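## 4. The laundry corner

I'll admit that when I started this study I thought the laundry would be the dull part. I had a kitchen to write about, and a hallway full of shoes, and the laundry corner at Valoncombe was going to get one paragraph and a table. Then I read through the diaries and found people had written more about drying their clothes than about cooking, eating and cleaning put together (the longest entry on the subject runs to 637 words, and it's about socks). So the corner gets its own section.

### 4.1 Why stack them at all

The shared flats at Valoncombe were laid out around 2000-era floor plans, when a household was expected to own a washer and hang everything else on a line. There's one narrow spot with a drain and an outlet, and if you want a dryer too, it has to go up. Most of the households I visited had done exactly that, with the washer at the bottom and the dryer on top.

You'd think the effects would be small. They aren't! A dryer on the floor is something you stoop to, and people told me they load it by the armful and slam the door with a knee. Lift the same dryer to chest height and the whole rhythm changes. You can look right into the drum. You pick things out one or two at a time, and you notice what's in there. Several people said they fold while unloading now, standing up, dropping each finished piece into a basket, and that they had never done this before in their lives. Shorter residents were less thrilled, especially about getting at things stuck against the back of the drum, and two households kept a step stool nearby for just that.

### 4.2 Dark loads

I asked everyone to tell me how they sort. The Moya questionnaire has a nice long section on this, with a lot of categories that I dropped after the pilot in March because people kept laughing at them. In practice there were two piles: dark, and everything else. The dark pile won by a mile. Black and navy clothes went in together, came out together, and were the load people worried about most, mainly on account of lint.

Which brings me to the filter. On the stacked dryers it sits low in the doorway, right where your hands are already going, and I had guessed that this would make people clean it more often. The diaries back me up a little, though I wouldn't lean on it. What came up more was that dark clothes get dragged over the lip on their way in or out, and whatever fuzz is sitting there goes along for the ride. One diary has a very funny page on a black sweater that needed going over with tape before it could be worn to a wedding.

### 4.3 Wrapping left on

I hadn't planned to write about packaging, but I kept running into it. Some residents leave the protective wrap on a new machine for weeks, even months, and just cut or fold it back far enough to get at the door and the buttons. Reasons varied. Some were sure they'd be moving again soon. Some hadn't decided whether the machine was staying where it was. A few liked how it kept the paint from getting scratched by zippers and belt buckles, and one simply enjoyed popping the bubbles while waiting for a cycle to end (fair enough).

I coded wrapping as "partial" whenever the door could be used and any of the front was still covered. My co-readers on the Rendano project wanted a finer scale. I tried one, and I couldn't apply it the same way two days running, so partial it stayed.

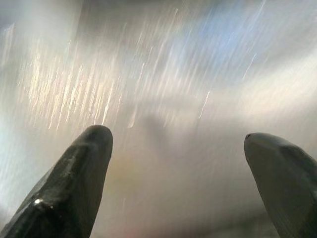
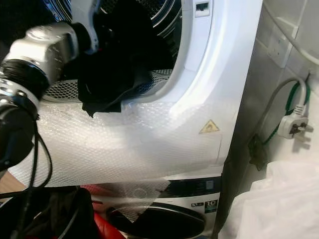
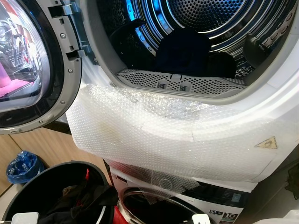
**Figure 2.** A stacked laundry corner. The second and third pictures show dark clothes at the open drum and bubble wrap over the lower front of the upper machine; the third also has the lint filter at the bottom of the doorway.

### 4.4 What I'd ask next time

My big regret is that I asked about loading and unloading as if they were one job. They're clearly two. People load in a hurry and unload when they feel like it, and a dry load can sit there until somebody else needs the machine. In the shared flats that turned into a whole etiquette of its own, with rules on how long you wait before taking out another person's things and where you put them. I have 300 diary entries that touch on this and no decent way of grouping them yet. The Grokton categories come closest, but they were built for dishes, and a plate doesn't wrinkle while you're deciding whose turn it is.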